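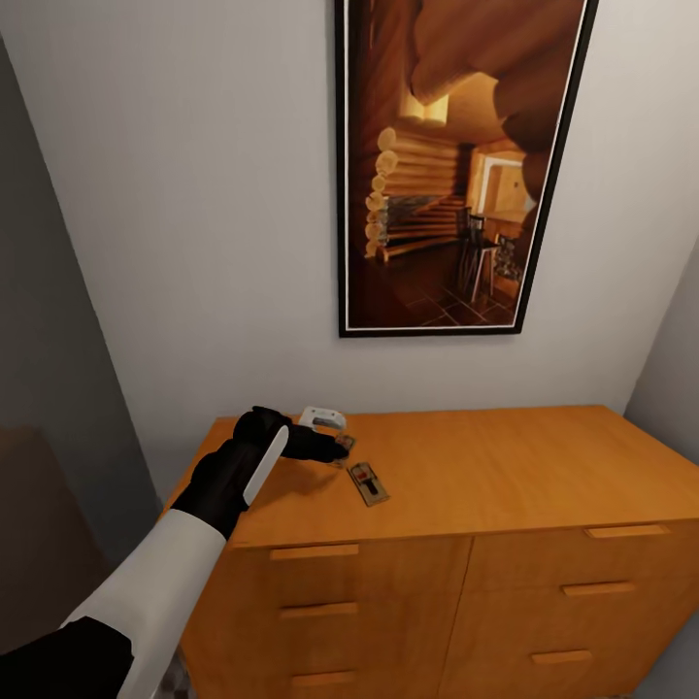 ## Junero two-arm cell: setup and upkeep

Junero is sold as a simulation package first, so the cell can be set up and checked before any hardware ships. The standard home includes a bedroom dresser with small items on top, mousetraps among them, for practicing short reaches over a flat surface.

**Homing.** Raise both arms with the grippers empty and clear of the walls. Run the joint check at 50 percent speed, then again at full speed. Save the offsets for each arm separately — they are not interchangeable.
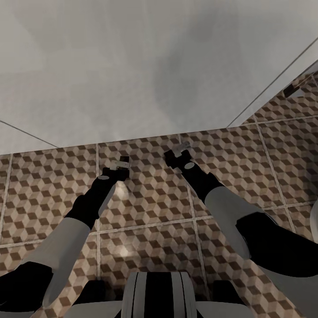 If one wrist stops short of its target, reload that arm's offsets before changing anything else.

**Grippers.** Each gripper closes on flat, rigid objects from both sides. Start with low force and raise it in small steps.
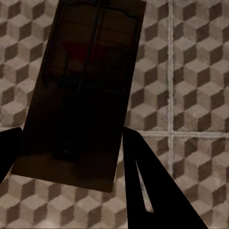

Dark objects over a patterned floor need the wrist camera exposure set by hand. Repeat the finger alignment after up to 600 grasps, or whenever a finger model is swapped.

Setup questions go to Halldóra Hjaltadóttir at Flinberg.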